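Vitarell's Handheld Gets Its Docking Firmware, and a Longer List of Steps

By Dayana Apaza
April 2020

When Vitarell put its Kudico handheld on sale in February, the dock was in the box but did very little. It charged the battery and passed a picture to a television at the handheld's own resolution. Output at the television's native resolution, wired networking and support for a second controller were all listed on the packaging as coming later. Firmware 1521 adds the first two. The second controller is still missing, and Vitarell gives no date for it.

The update comes in two parts. The first is installed over Wi-Fi from the handheld's settings menu, like any other system update. The second is for the dock itself and has to be copied to a USB drive, because the dock has no storage of its own and cannot be reached over the network until the new firmware is running. The drive must be formatted as FAT32. An exFAT drive is accepted without an error message, but the dock's light stays amber and nothing is written.
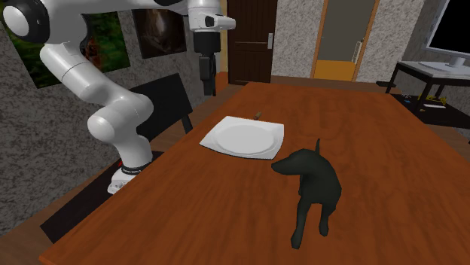 Native output is the change most owners will notice first. Before the update, the dock sent a 720p signal and left the television to stretch it, so thin edges broke up and small text was hard to read from a sofa. The handheld now renders at 1080p when docked, provided the game allows it. The gain depends heavily on the material. A plain dark model with little surface detail, such as a near-black dog figurine on a tabletop, changes only at its outline, while the wavy grain of the wood under it is the sort of texture that a stretched signal smears. Games with a fixed internal resolution look the same as they did before.

The cost is frame rate. In Clundarstead, the open-world racing game sold alongside the handheld, the portable mode holds 51 frames per second on the opening coastal stage. Docked at 1080p, the same stage runs at 30. The game caps itself at that figure once the dock is detected, and there is no setting to remove the cap. Owners who prefer the higher frame rate can force 720p output under Display, then Dock, then Compatibility. The choice applies to every game and cannot be saved per title.

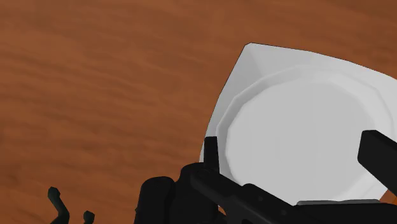

Heat is handled differently as well. The old firmware ran the fan on the same curve whether the handheld was docked or not. The new one starts the fan earlier and keeps it at a steady speed, which makes it audible in a quiet room but avoids the surging that early buyers complained of. The processor is also allowed to draw 6 watts more in the dock than on battery. Vitarell calls this Guzmán mode in its release notes, after the name of the power controller on the main board. It cannot be turned off separately.

Wired networking works without configuration on most home routers. The port is limited to 100 megabits per second, so anyone with a good Wi-Fi signal may find downloads slower over the cable. Latency is steadier on the wire, and that matters more for online play. The handheld does not switch back to Wi-Fi by itself when it is lifted out of the dock during a download. The transfer pauses and has to be resumed by hand from the queue.
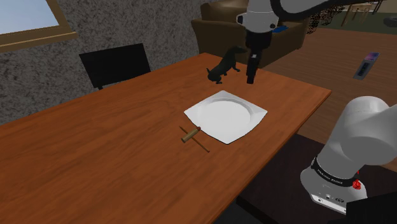 Before installing, back up saved games to a memory card. The handheld portion of the update keeps user data, but if it is interrupted the recovery menu offers only a full reset. The battery must be above 30 percent, and the installer checks this once at the start and not again. Leave the charger connected until the second restart.

There is no supported way to go back. Once the dock has been updated, it refuses to pair with a handheld on older firmware and shows a blank picture, so a household with two handhelds and one dock needs to update both. Third-party docks continue to charge but are held at 720p. Vitarell says it will publish the specification that other manufacturers need for native output, and the page set aside for it on the company's support site currently holds a title and a contact form.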